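Monday, late evening

I slept badly and woke before the alarm. The car was in my head all night. It made the noise again on the way home yesterday, a dry knocking from the front left side when I turn into our street.
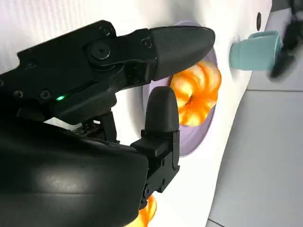
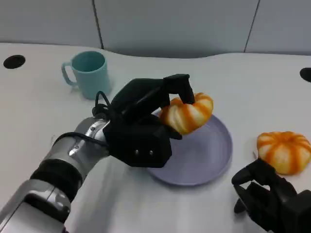 I took the bus to work and in the lunch break I telephoned Kavanagh, the parts counter on the Telton road. Niloufar Kazemi answered. She was patient with me, although I did not know the English name of the piece and had to explain it by its shape. She asked for the number on the plate inside the door, so I called back after work when I could read it standing beside the car. It is the lower ball joint, she thinks, and maybe the tie rod end also. I wrote both names on paper so I will not forget. Next to them I drew a pumpkin with orange and white stripes, like the one over the lavender plate, and my daughter coloured it while I was waiting on the line. Now it is the prettiest parts list in the neighbourhood!

The original part costs 300 dollars with the tax. There is another one by Griretti for 74 dollars, and Niloufar said she sells many of them, but she did not push me to one or the other. I have to decide by tomorrow noon if I want it in the next delivery. Reinaldo Honorato says take the original, because the steering is not the place to save money. He has been repairing his own cars for 22 years and I usually listen to him. On the other side, my car is old and the tires are also asking for attention before winter.

He offered his garage on the weekend and he has the tool to press the joint out. I should bring coffee and the good gloves. Until then I drive only to the grocery store, slowly, with the radio off so I can hear the knocking.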